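The Arm at the Back of Dokgate

A shared workshop teaches a robot to take old computers apart

Serena Farina has a bad shoulder and a lot of dead computers. The shoulder came from 14 years of repair work. The computers come in by the carload to Dokgate, the member-run workshop where she keeps a bench, usually from small offices that have moved on to laptops. She strips them, tests what can be tested, and puts working machines back together for people who need one.

Two winters ago she asked the other members whether any of that work could be handed to a robot. Most of them thought she meant sorting screws. She meant the whole job, from an open case to a tray of parts, and she wanted to build it with what the shop could afford.

The result takes up one end of the building. The table is made of slatted aluminum extrusion, bought used. The arm was bought used as well, from a packaging plant that was replacing its line. Skye Buchanan, who does most of the programming, spent the first month getting the old controller to talk to a desktop PC and the second month finding out why it stopped talking every afternoon. The cause was a grounding fault in an outlet shared with the laser cutter.
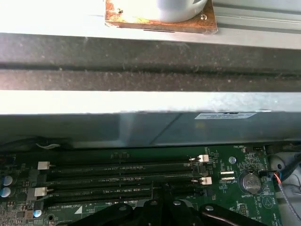 The shop calls the setup Privell, after the street the arm was picked up on. It has one arm, one two-finger gripper and a set of printed fixtures that get changed often. There is no conveyor and no enclosure yet. Someone has to stand by the stop button whenever the motors are on, and the members have stuck to that rule even when it means calling it a night early.

Farina started with desktop towers and workstations for a practical reason: they were designed to be serviced. Panels come off without much trouble, and many of the parts are held by latches and levers in place of screws. A person with some practice can empty one in a few minutes. She wrote out the steps she takes by hand and found that a good share of them were things she had never thought of as steps. She tilts a memory module slightly as it comes free. She moves a cable aside with the back of her hand while reaching for something else. She feels a latch give before she sees it.

The robot has none of that by default. Buchanan's first programs were lists of fixed positions, and they worked as long as the case sat exactly where it had sat before. Move it by the width of a pencil and the gripper closed on air. The current version uses camera views to find a few landmarks on each board, then works out the rest from there. A wrist camera handles the close work, and a second view from off to the side helps catch cables that hang in the way.

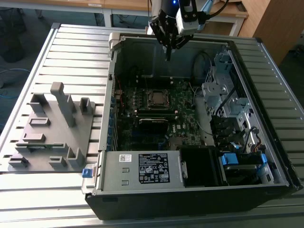
Printed fixtures solved more problems than the code did. A part that has been lifted out of a case has to go somewhere, and the arm does much better when that place never moves. The group went through several plates before settling on a gray one with posts and raised blocks. Most were drawn by Farina in the evening and left to print overnight. The failures are in a milk crate under her bench, and newer members are encouraged to dig through it before they design anything.

The processor is the hardest job. On the boards the shop sees most, the chip sits in a socket under a hinged metal load plate, and the plate is held down by levers that have to be released first. Once the plate is open the chip can be lifted straight up. It has to go straight up. On the sockets with contact pins in the board, a chip that drags sideways can bend several of them, and a bent pin can turn a good motherboard into scrap.

Buchanan set the grip force low and then lower. She also slowed the arm near the socket until it was almost painful to watch. The fingers come down on two edges of the chip, close, wait, and only then rise. If the motor current looks wrong during the wait, the fingers open again and the program asks for a person. In the early weeks it asked constantly. Over its most recent 100 tries on practice boards, it asked 8 times. 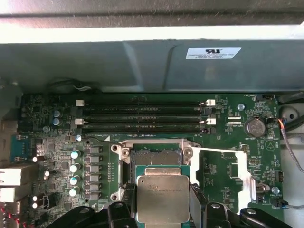 Negri is not convinced the time is well spent. I could have pulled every chip in that pile by hand while they were tuning the grip, he said one Sunday over the noise of the shop vacuum, and I would have had the afternoon left for the power supplies. He would like to see the arm put on dull work such as wiping down cases, and leave the sockets to people.

Farina has heard this before and does not really argue with it. By hand is faster today. Her answer is that she can no longer do it by hand for a full day, and that the shop has a steady supply of machines and a shrinking number of people who want to spend a weekend bent over them. She also points out that the practice boards were headed for the recycler anyway.

Money has been the other limit. Apart from the arm, the most expensive purchase was a decent force sensor, which the group bought and then returned when it could not be mounted without rebuilding the wrist. They read motor current instead. It is a cruder signal, but it was free. A local hardware store, Clitwood, let them have a bin of mixed T-nuts and brackets at cost, and most of the table is held together with them.
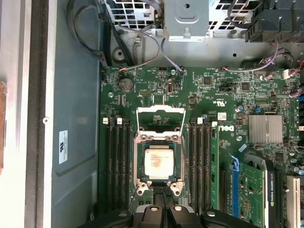 What Breaks

Cables are the main cause of stops. A thin wire across a board can look like a printed trace from one angle and like a shadow from another, and it never lies in quite the same place twice. For now a person clears or tucks the worst ones before a run. Buchanan wants the arm to do this too, and has a folder of attempts that she describes as mostly knots.

Old thermal paste is next. It can make the chip slick where the fingers brush the top, and it gets on the fingertips, so they are wiped between runs. Lighting comes third. Bare metal throws glare back at the wrist camera, and for a while the program would work after dark and fail at noon. Paper over the windows fixed most of that.

The next job on the list is memory modules, which need a latch pushed open at the end of the slot before they will come out. Farina has printed seven versions of a small pusher for it. The latest one fits the fingers well but flexes too much, and she plans to try it again in nylon in March, when the dryer box for the filament is due back from repair.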